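Ticket 88: mostrador de cobro, tienda de muestra de Wadthorpe
Abierto por: Graciela Garrido
Área: mobiliario y exposición
Prioridad: media (yo puse alta; alguien con mejor carácter la bajó)
Estado: cerrado con reservas

Descripción del problema

El lector de códigos del mostrador, un Prorkanent según el inventario, se niega a leer las bolsas de productos secos y los condimentos. Con las colas no hay queja: pita a la primera y hasta parece contento. Con las bolsas hay que insistir, alisar, girar y volver a insistir, y al séptimo intento la persona que está cobrando teclea el código a mano y mira al cliente como si la culpa fuera suya.

Aprovecho para añadir dos asuntos menores que llevan semanas sin ticket propio: la bandeja gris acaba siempre en el mismo rincón del mostrador, y los ganchos del panel de detrás se reponen por inspiración divina.

Lo que ya se ha probado

09:40. Apagar y encender el lector. Sin cambios, pero queda dicho, para que no me lo pregunten.
10:05. Limpiar la ventana del lector con un paño seco. Lee igual de mal, con más brillo.
10:20. Bajar la luz de encima del mostrador. Lee 2 bolsas de 7. Lo habría celebrado, pero no se veía la caja.
10:45. Probar con una bolsa recién abierta de la caja de reposición, bien estirada. Pita a la primera. Sospecho del plástico arrugado y dejo de insultar al aparato.
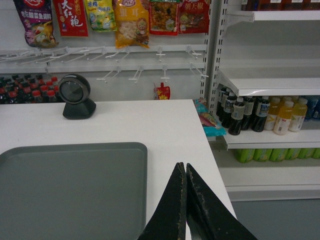
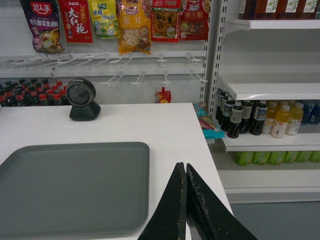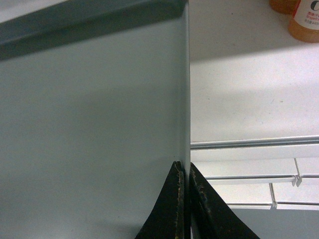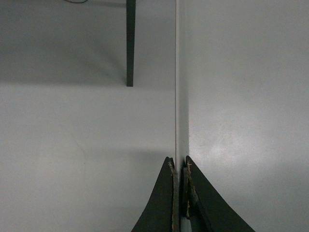 Diagnóstico

Son tres cosas pequeñas que se han puesto de acuerdo.

Primera: las bolsas. Las de arriba del panel, con la 大红袍 y la 朝天椒 entre ellas, llevan plástico impreso y el código les cae justo donde la bolsa hace pliegue. Hay que estirarlas con las dos manos, lo cual obliga a soltar todo lo demás.

Segunda: la bandeja. Ocupa la parte delantera del mostrador, así que la gente pasa las bolsas por encima, de lejos y torcidas. El lector está detrás, haciendo lo que puede.

Tercera: los ganchos. En la fila inferior hay una mayoría vacía mientras las bolsas cuelgan arriba del todo. Quien cobra tiene que estirarse, tira de la bolsa por una esquina y ya llega arrugada al lector. Llevo más de 40 correos con Fisomo sobre la altura de este panel y sigue a la altura que les pareció bien a ellos.

Solución aplicada

1. Bandeja al estante de la trastienda. Si alguien la necesita, que la pida y que la devuelva.
2. Lector adelantado un palmo y girado hacia quien cobra. El cable llega justo; no tirar.
3. Bolsas bajadas a la fila inferior, con el código hacia fuera.
4. Nota junto a la caja: «Estirar antes de pasar». Ya le han dibujado un bigote.

Comprobación

12:30. Todas las bolsas del panel pitan al primer o segundo intento, salvo la de 银耳, que tiene sus días.

Pendiente

Pedir a Entwistle un soporte más alto para el lector. Contestaron que en mayo, sin precisar de qué año. Si la bandeja reaparece en el mostrador, reabrir este ticket y no crear otro, que luego los cruzo yo.

G. Garrido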